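Week 4 - How the Downtown Store Moved to the Mall
Last updated: Wednesday, February 28, 2024

Welcome back, everyone! Grab a coffee and settle in, because we have a lot of shopping to get through today.

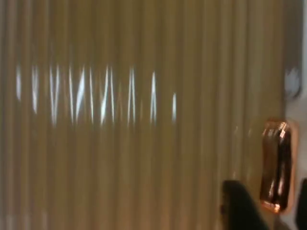
1. The Hofstetter store in Renton

Hofstetter began as a dry goods counter and grew, one knocked-out wall at a time, into the place where the whole town bought its school shoes every September. When the mall opened with parking for 2627 cars, the family signed on as an anchor - and got a very cheap lease for doing it.

2. Why anchors paid so little

Small shops wanted the foot traffic, so they carried most of the rent (do look at In-ho Chae's chapter on this, it's a lovely read).

For next time: read Chibuzor Adeleke on Ukport, pages 199 to the end, and bring me one question you'd have asked the landlord.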